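关于我们 首页 / 关于我们

大家好，我们是 Parkura，一间教人修书和做书的小学校！我们的课堂里有浆糊、针线、骨刀、压书板，还有一屋子等着被重新翻开的旧书。来上课的有学生，有退休的老师，有带着外婆菜谱来的年轻人，也有单纯喜欢纸的人（我们自己就是这一种，喜欢到出门旅行也要摸一摸人家的纸袋）。

学校最早只有一张长桌和2台手摇压书机，开在 Szekeres 一栋老印刷楼的二层。当时的想法很简单：家里的书散了页、脱了脊，很多人舍不得扔，又找不到地方修，那就大家坐下来一起学着修。第一期课只讲一件事，怎样把脱落的书页重新缝回去，连续讲了一个冬天。到春天的时候，长桌不够坐了，我们搬到了现在的地方，楼下临街，下午光线特别好，裁纸的时候几乎不用开灯。那两台压书机也跟着搬了过来，一台的手柄换过，另一台还是老样子，转起来有一点点响，老学员都很喜欢这个声音。

我们教什么

基础班从折纸页开始。听上去太容易了是不是？可是纸有丝缕方向，顺着折和逆着折，做出来的书翻起来完全是两种感觉！第一堂课上大家会反复折、反复摸，直到手指自己能分辨出来。接下来是打孔、锁线、上蜡、做书脊，最后每个人带走一本自己缝的空白笔记本。很多学员回家以后就用它写日记，写满了再回来做下一本。

修复班要慢得多。学员带来自己的书，先一起看：是胶老化了，还是线断了？纸脆不脆？有没有霉斑？然后才决定动不动手，动到什么程度。我们的原则是能少动就少动，用的材料尽量可逆，小麦淀粉浆糊每次课前现煮，补纸用薄而韧的长纤维纸。字典、乐谱、旧课本、相册、手抄的歌本，我们都修过。特别贵重的古籍我们不接，会建议书主去找专业的文献修复机构，这一点从开办第一天起就没有变过。

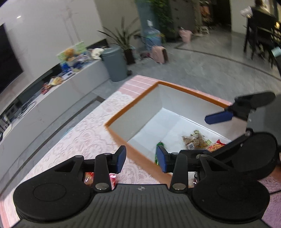

纸盒课是这几年最受欢迎的一门，我们把它叫作 Dratero，名字取自当初用来练手的一款盒子纸样。书修好了总得有个住的地方，所以我们教大家量书、画展开图、裁灰板、包布，从最普通的硬壳书函做到带暗扣的翻盖盒。做盒子最能看出一个人的耐心，差一点点，盖子就合不拢，或者书在里面晃来晃去。老师讲切口的时候，喜欢拿现成的硬纸盒来对比：白色的内里，沿着盒口一圈露出橙褐色的切边，材料的本色一下子就出来了。有人觉得这样露着挺好看，朴素，有纸的味道；也有人一定要用布或者皮纸把边包得严严实实。两种做法我们都教，包边的那种要多上一堂课，转角处的布怎么剪、怎么收，一急就会起皱，急不得！

另外还有几门短课，开得不太固定：大理石纹纸、线装、经折装、给小朋友的迷你书。大理石纹纸那天教室里永远最热闹，颜料滴到水面上散开的一瞬间，大人和孩子叫得一样大声。这门课请穿旧衣服来，围裙挡不住所有的颜料。

我们怎么上课

每班最多13人，这样老师能走到每一张桌子旁边，看见每一双手在做什么。基础班一期一共20课时，课与课之间留出时间让浆糊干透，也让大家有空回家练习。我们不打分，也没有考试，期末有一个小小的展示会，大家把作品摆在长桌上，互相翻一翻，喝杯茶，聊聊哪一步最难。（答案经常是书脊起圆。真的很难，慢慢来。）

没有基础完全没关系。工具学校都备好了，用左手的朋友请在报名时告诉我们，我们会准备合适的剪刀和座位。家里有骨刀或者锥子的，也欢迎带来，用顺手的工具做事总是开心的。

图书室和纸样柜

教室后面有一间小图书室，收的都是和书有关的书：装帧史、造纸、字体、各地的装订法。旁边是纸样柜，抽屉里放着超过19种手工纸的小样，每一张都写着产地和克重，可以拿出来对着光看纤维，也可以轻轻弹一下，听听声音。学员在上课时间里随时能用，结业以后回来查资料也不收费。图书不外借，抄笔记和画图样都可以，请用铅笔。

Saltanura 开放工坊

结业的学员常常说，家里没有压书机，桌子也不够大，一放下就很久没再动手。于是有了 Saltanura，我们的开放工坊。傍晚六点以后，教室留给做自己项目的人，老师在场，可是不讲课，有问题就问，没问题就各忙各的。有人花了整整一个秋天给家里的一套小说换封面，有人在这里做婚礼签名册，还有人只是来裁纸，顺便听听别人聊天。每年11月工坊会办一次旧书日，大家把修不动或者不想留的书带来交换，拆下来的旧封面和环衬也能换，常常有意想不到的好东西！

我们喜欢什么样的书

这个问题总有人问。我们喜欢被用过的书：书角卷了，页边有铅笔字，夹着一张很久以前的车票。修这样的书，我们不会把它弄得像新的一样，批注留着，车票也放回原来那一页。封面换不换、颜色怎么配，都由书主自己拿主意，老师会给建议，有时候建议得有点激动，请多包涵。

来看看我们

想了解课程的朋友，欢迎下午直接过来坐坐，看看正在上课的同学，翻一翻样书，闻一闻刚煮好的浆糊（味道有点像稀饭）。带着需要修的书来也可以，请用干净的布或者纸包好，不要用胶带粘，胶带留下的印子非常难去掉。新一期的开课时间会贴在门口的木板上，也会放在本站的“课程”页面。报名请填写课程页面下方的表格，写明想上的班和方便的时段，收到以后我们会回信确认座位。

Parkura 全体老师

课程 | 开放工坊 | 图书室 | 联系我们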